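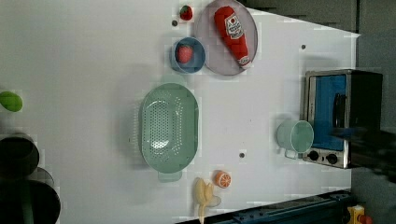
1 min read

Drumico puts out its first set of kitchen-table examples

December 16, 2020. Drumico today released 1296 recorded examples of a robot arm working among toy food and dishes. The set is meant for training Guvdale, the company's learning system. Drumico makes no claim that Guvdale can tidy a kitchen.

"We have 1296 recordings of one kind of table," said Keith Tautahi, who runs the collection. "I'd be wary of anyone who calls that a household robot."
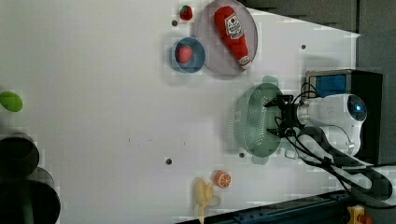

The gripper over a green colander during collection.

Recording began in May. Of 1895 attempts, the rest were thrown out, mostly for bad timing data. Ataahua Fairweather, who checks the recordings, held back 70 more examples for testing and doubts they are enough.

"A plush ketchup bottle is a forgiving thing to grab," she said. "Real ones are heavier."

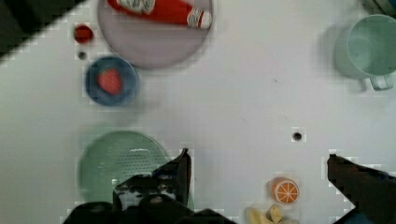
View from the wrist camera, with an orange slice between the fingers.

The set is free to research groups on request.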